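Bench notes – small cabinet, drawer and contents
February, 14:00. Posted by the Wetura bench, Mavbridge workshop
3 comments | 19 shares

Continued from the previous page. Subject is still the small two-part cabinet: cream upper section, dark brown base with a single drawer. The question from Ongart is which of the small goods can be stored in the drawer and which need a container of their own on the table.

Drawer interior is light wood, floor left plain. I would leave it plain for now. A liner was suggested last time, but it takes up height and the foam cubes grip well enough on bare wood. Drawer nominal travel per the drawing is 100 mm; not re-measured today.
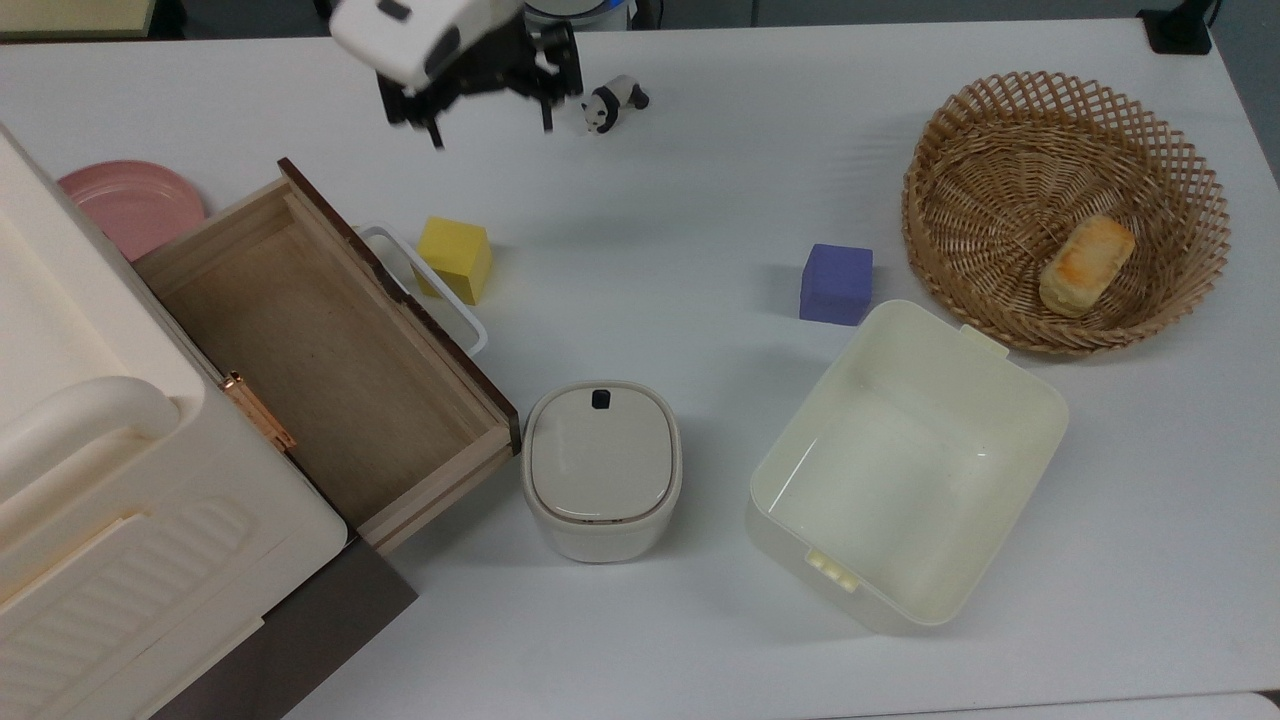

Drawer open and empty, yellow cube on the white tray, panda to the rear.

Small white tray: useful as a holding place, but it should not sit under the line of the drawer. Move it clear before the next layout. The rim is raised, but anything leaning on it is best treated as not yet put away.

Proposed allocation:
– foam cubes: drawer
– panda: stays on the table, standing
– toy bread: woven basket
– banana: basket if it fits beside the bread, otherwise the translucent bin
– pink plate: flat on the table, nothing stacked on it

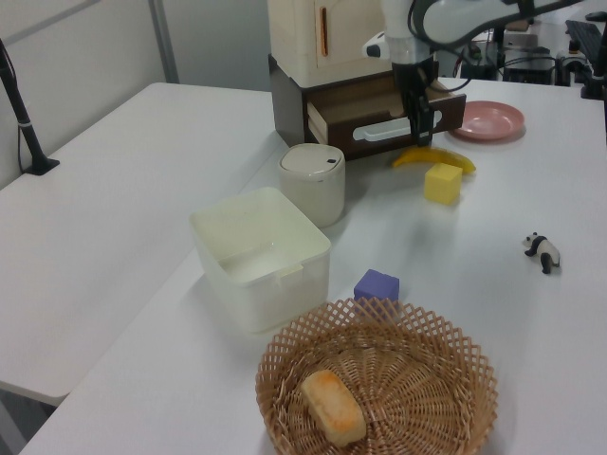 The basket is the weakest item in this list. Its flared sides take up more table than the base suggests, and the lattice is open enough to catch a corner. The translucent bin has straighter sides and rounded corners and would be my choice for anything bought in later. Hultia lists a similar bin in a 40 mm depth, which may be too shallow for the banana on its side. To check.

The canister with the slotted lid has no allocation. Leave it by the cabinet until Ongart confirms what it is meant to hold.

Open points: handle fixings on the drawer front, tray position, label for the bin.

Related entries
Drawer liners, felt and cork
Hultia bins – sizes and lids
Table layout, Mavbridge, second revision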